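How to trial a table-clearing gripper with your staff before you sign anything

Posted January 8, 2024, by Obsa Gebru

If you run a canteen, a guest house or a care home, somebody will try to sell you a machine that clears tables this year. I have sat through four of these pitches. What follows is the way we handled ours at Sunside, where the staff do a lot of laying and clearing between meals and were told, before anyone had asked them, that they would soon be doing less of it.

You need one table, your own crockery, two people who clear tables for a living, and a free afternoon.

Step one. Write down the job as it is done now. Sit with the person who does it and let them talk. Dalibor Kováčik, who has cleared for us for years, gave me a page and a half, and most of it had nothing to do with lifting plates. He checks whether someone has left food. He moves handbags without being asked and remembers whose they were. The sales sheet had one line for all this: "object removal".

Step two. Set the table badly. Suppliers like a bare surface with a single mug on it. Use what your people face: plates overlapping each other, bowls of different sizes close together, crisp packets, a cloth bag somebody has put down. Keep your usual table covering. Ours is shiny and printed with fruit, and I wanted to know what a machine would make of a picture of an orange.

Step three. Have your staff work the hand-held gripper themselves. Many systems are taught this way now: a person holds the tool, closes its fingers on a plate, and the recording is used to train the robot. Ask for this in writing, because some firms would sooner send their own operator, and you learn very little from watching an expert.
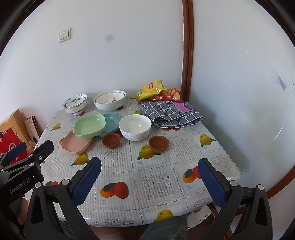
Give each person the same set of tasks and put a clock on it. Ninety minutes is plenty, with a break in the middle. Ask them to separate two overlapping plates, pick up a small clay cup, and move a soft bag to one side. Then have them do it all again by hand. Write down both times, and write down where the wrist or shoulder starts to complain. The brochure won't mention wrists.

Step four. Ask who owns the recordings. This is the part I'd push hardest on. Your staff are putting what they know into those files, and the files leave the building with somebody else. Tidico, the first firm we spoke to, wanted more than 3,000 clips and offered nothing for them beyond a discount on the machine. I asked what happened to the people in the clips if the machine did well. I was told they'd be "freed up" - I still don't know for what.

Step five. Get the staffing promise on paper. If the answer is "no jobs will go", ask for how long and who signs. If hours are going to change, the rota should be on the table at the same meeting as the price.

Step six. Hold a review without the supplier in the room. Read Dalibor's page and a half aloud, or your version of it, and mark what the machine is meant to take on. Whatever is left still needs a person, and that person still needs enough hours to live on.

We have put our decision off until May. I may be wrong about the whole thing - Čierny, our other site, is keener than we are and has asked for a trial of its own. I've sent them this list and told them to start with step four.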